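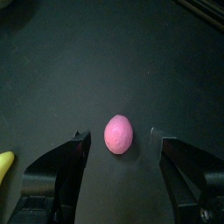
I have a new favorite color and it's the pink of old chewing gum! Okay, bubblegum at one end and closer to salmon at the other, which is even better. I've been saving up little things for the color shelf since May (Deirdre Sheehan started me on it, she does hers all in green) and pink was looking very thin.

What I love is the shape. It's a tiny egg, more or less, but a lumpy one, with dents and soft flat bits and one little dimple that I keep looking at. On a dark tabletop it just glows! I tried it on the white shelf first and it went completely flat, so now I want to paint the whole back panel charcoal. Áine says wait until the orange section is done. I will not be waiting.

Blues next week, and there are 40 of those, so bring a snack.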